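Print this page | E-mail this page

Why does a bicycle have gears?

By Edem Tetteh
Friday, April 19, 2024

Maybe you have a bicycle with a small lever on the handlebar. You push it, something goes click at the back, and suddenly the pedals feel lighter or heavier. What did happen there? The hill did not change. Your legs did not change either. Only the chain has moved to another place, and this small move is what we will look at today.

Let us begin with the parts. Near your feet there is a big wheel with teeth. It is called the chainring, and the pedals are fixed to it. In the middle of the back wheel there are some smaller wheels with teeth, and these are called sprockets. The chain goes around the chainring in front and around one of the sprockets behind. When you push the pedals, the chainring pulls the chain, the chain pulls the sprocket, and the sprocket turns the back wheel.

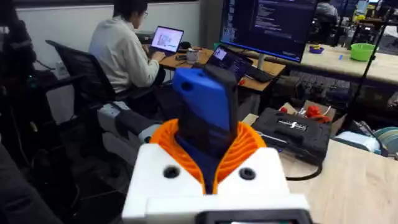 Typing on a laptop, with a small white cup on the desk.

The teeth are important, because each tooth holds one link of the chain. Imagine that your chainring has the same number of teeth as the sprocket. You turn the pedals one time and the back wheel also turns one time. If you turn the pedals 100 times, the back wheel turns 100 times. This is an easy gear. The pedals feel light, but you do not come very far.

Now imagine that the chainring has two times more teeth than the sprocket. Then one turn of the pedals gives two turns of the wheel. You go twice as far, but you must push harder for it. This is a hard gear.

You can not get both things together, the light pedals and the long way. A bicycle does not make any strength for you. It only lets you choose: many easy pushes, or few strong pushes.

Which gear is for what?

Big sprocket at the back: easy gear. Good for hills, for starting, and for riding against the wind.

Small sprocket at the back: hard gear. Good for a flat road, or when the wind is behind you.

Many children think that the hard gear is always the faster one. On a flat road it can be so. On a steep hill you will soon be so slow in the hard gear that you must put your foot on the ground, and your friend in the easy gear rides past you. 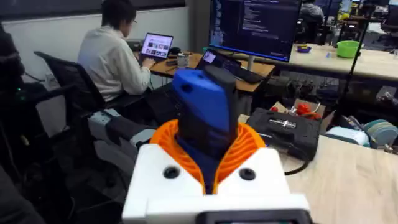 Your legs like to turn at a steady speed, not too fast and not too slow, and the gears help them to do this when the road goes up and down. The muscles in the legs are big, much bigger than the muscles that move the fingers. A person who sits in an office chair and types on a laptop, as you see in the picture, gives the small muscles of the hands a lot of work while the legs have their rest. On a bicycle it is the other way. The hands only hold, steer and brake, and the legs must do the long work. If you push a too hard gear for a long time, they become tired quickly and your knees may hurt.

A story from the hill

My friend Ruairi Pringle learned about gears in February, on the road from Ostora to Brelisano. The highest point of this road is 1107 meters above the sea. He had an old bicycle, a Homala, with six sprockets at the back, and he was very proud that he used only the smallest one. "The others are for grandmothers," he said to me.

Before the real mountain there is a hill with the name Haldane. It is only 277 meters high. In the middle of it Ruairi got off and pushed. An old lady with a basket full of bread came from behind, in her easiest gear, and she wished him a good morning. After this he tried the big sprocket. We came to the top together, slowly, and we ate our sandwiches there behind a wall – it was very windy.

How to change gear well

Keep the pedals turning forward while you change. The chain can climb to the next sprocket only when it is moving.

Push softly in this moment. If you press with all your strength, the chain can make a loud noise or even jump off.

Change before the hill becomes steep. In the middle of the hill it is harder.

Before you stop at a red light, change to an easier gear. Then the start will be light.
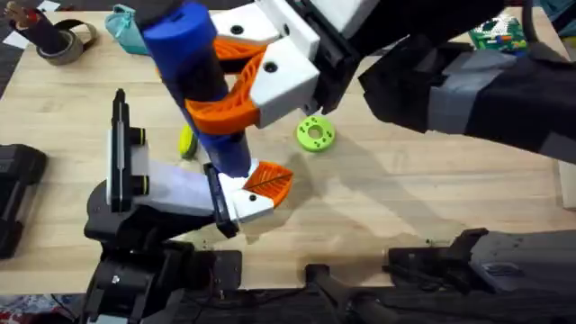
Two robot arms and a blue tube over a wooden table.

Try it yourself

Ask an adult to help you with this. The adult lifts the back wheel a little from the ground and holds the bicycle well. Put a small piece of colored tape on the back tire. Turn the pedal slowly by hand, one full turn, and watch how many times the tape comes around. Then change to another gear, turn the pedal a little so that the chain can move, and do it again. Write both numbers down. Keep your fingers away from the chain and from the spokes!

New words

Chainring – the big wheel with teeth near the pedals.
Sprocket – a smaller wheel with teeth at the back.
Link – one small piece of the chain.
Spokes – the thin bars between the middle of the wheel and the rim.

Print this page | E-mail this page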